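Chapter 7
Two Arms, One Table

The Gromham robotics club spent its first month arguing about a name for the robot. They settled on Plikar. By 4th November, Plikar had a name, a logo, a theme song, and no idea how to pick up a bowl.

You pick up bowls without thinking, probably while looking at your phone. Plikar's team, led by Charito Bañez, wrote 2000 lines of code before breakfast dishes entered the conversation. Then came the sorting task, and with it a long discussion of who reaches first when both arms want the same thing.

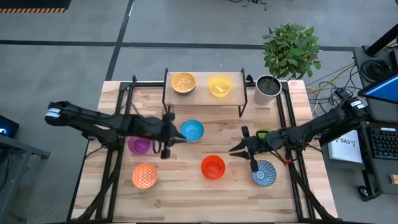 7.1 What the Wrist Sees

A view over the whole table shows both arms and every bowl. A view from the wrist shows mostly tabletop, with two fingers in the way. Ariel Barredo, who wrote the club's grasping code, called it "driving while staring at your own hands." It is still the better view for the last 30 millimeters, when a small mistake in angle becomes a bowl on the floor.

Before reading on, sketch what you think a gripper sees when its target is still out of reach. Keep the sketch. We will be unkind to it in Section 7.2.

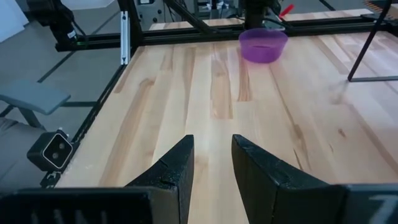 Figure 7.1 Open fingers, with the purple bowl well out of reach.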